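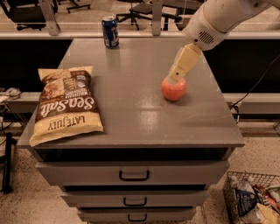
El mueble gris de los cajones, con la merienda encima: tortilla chips Late July «Sea Salt», una lata azul y la pelota.

Quiénes somos

Skustska es una escuela taller de orden y cosas de casa. Enseñamos a guardar, a doblar, a vaciar cajones y a volver a llenarlos con cabeza. Suena poco, lo sabemos. Luego la gente viene una tarde y se queda el curso entero.

Abrimos con una mesa prestada y 11 alumnos. Ahora ocupamos un bajo con dos aulas, cocina, almacén y un patio que compartimos con la imprenta. Suelo moteado beige en el aula grande — disimula las migas, mal asunto para una escuela de orden, pero venía con el local y se queda.

Qué hacemos

Cursos cortos, para adultos y para familias. Grupos de 8, no más. Cada grupo trabaja con muebles de verdad y cosas de verdad: latas, bolsas, papeles, cables, juguetes, ropa de temporada, la tapa que no es de ningún táper. Nada de láminas con casas perfectas.

Lo que más se pide:

Despensa y cocina. Qué va delante, qué va detrás, qué hay que tirar ya. Bolsas abiertas, pinzas, botes. Dos tardes.

Cajones. El clásico. Se vacía uno entero, se mira, se discute, se vuelve a montar. Tres tardes, la última en casa de cada cual con deberes.

Papeles. Facturas, garantías, recetas médicas, manuales de aparatos que ya no existen. Una mañana larga, traed caja.

Cuartos de niños. Con niños delante, a ser posible. Pelotas, piezas, peluches. Aprenden antes que los padres.

Mudanzas. Empaquetar, rotular, desempaquetar. Solo en primavera y otoño, salvo que se junte grupo.

El mueble gris

Merece apartado propio, porque todo el mundo pregunta por él. Metálico, tapa lisa, cajones uno encima de otro. Lo compramos a Vukadinović, que liquidaba mobiliario de oficina dos calles más abajo, y lo trajimos rodando sobre una alfombra vieja. Pesa una barbaridad.

Encima se deja lo que está en tránsito: lo que aún no tiene sitio. La merienda, el juguete que ha salido de una mochila, las llaves, un libro a medias. Es la primera lección de la casa y la repetimos hasta aburrir. Una superficie plana se llena sola. Tres cosas encima, bien. Cuatro, se puede hablar. A partir de ahí toca abrir un cajón y decidir.

El ejercicio es siempre el mismo el primer día. Se coge algo de comer, algo de beber y algo que no sirve para ninguna de las dos cosas. Una bolsa de tortilla chips, una lata, una pelota blanda. Se ponen sobre la tapa y el grupo dice a dónde van. Parece fácil. La bolsa a la despensa, claro — ¿abierta o cerrada? ¿De pie o tumbada? Tumbada ocupa media balda, de pie se cae. La lata va detrás si hay más latas y delante si es la última. Y la pelota... con la pelota hemos tenido debates de media hora. Cajón bajo, cesta, estantería, al perro.

No hay solución oficial. Hay una norma: lo que se decida, se apunta y se cumple dos semanas. Si a las dos semanas la cosa sigue apareciendo encima del mueble, el sitio estaba mal elegido y se cambia el sitio. No se riñe a nadie.

Cómo trabajamos

Con calma en clase y con prisa en todo lo demás (esta página, por ejemplo, se está escribiendo entre dos grupos).

Las cosas se tocan. Se sacan, se pesan en la mano, se huelen si hace falta. Media cocina se ordena con la nariz.

No vendemos cajas organizadoras. Ni llevamos comisión. Si una caja de zapatos sirve, sirve.

No obligamos a tirar. Quien quiera guardar 200 tapones de botella puede guardarlos, pero en un sitio, y que cierre.

Se merienda. A mitad de sesión, siempre. Salado sobre todo, algo dulce si alguien lo trae. Avisad de alergias al apuntaros, por favor, que luego vienen los sustos. Las bolsas se terminan o se cierran con pinza, no se dejan a medias en el alféizar.

Con quién

Primby nos presta el almacén del fondo desde el primer curso, y a cambio les ordenamos el suyo cada julio. Sale bien para las dos partes, aunque el suyo es más grande y nos toca más trabajo.

Deno es nuestro programa para colegios. Una clase, una estantería, un trimestre. Los alumnos deciden dónde va cada material, ponen las etiquetas y las corrigen ellos. Las faltas de ortografía también las corrigen ellos, o no. Lo han hecho ya 10 centros del barrio y alrededores. Si sois maestros y os interesa, escribid pronto, las plazas del curso que viene se dan por orden de llegada.

El local

Planta baja, sin escalones. Entrada por el patio, la puerta verde, empujar fuerte. Aula grande a la izquierda, cocina al fondo. Perchero nada más entrar: abrigos y bolsos ahí, no en las sillas.

La cocina se usa en clase y tambien fuera de clase, quien llega antes puede hacerse un café. Taza usada, taza fregada. Los trapos en el segundo cajón, los filtros en el tercero. Si no están, mirad en el cuarto y volved a dejarlos en su sitio.

Se puede aparcar la bici en el patio. Coches no, la imprenta descarga a todas horas.

Para apuntarse

En secretaría, por las tardes, o con el formulario de la página de contacto. Se paga al empezar el curso. Si falláis un día se recupera con otro grupo, avisando antes.

Para la primera sesión traed una foto de vuestro peor cajón y una libreta. Ropa cómoda, hay que agacharse bastante. Los muebles los ponemos nosotros, la merienda del primer dia también.

Las fechas de otoño se cuelgan en julio. El tablón de la entrada suele ir por delante de la web, así que si pasáis cerca, mirad el tablón.

Página revisada el 25 de abril de 2021.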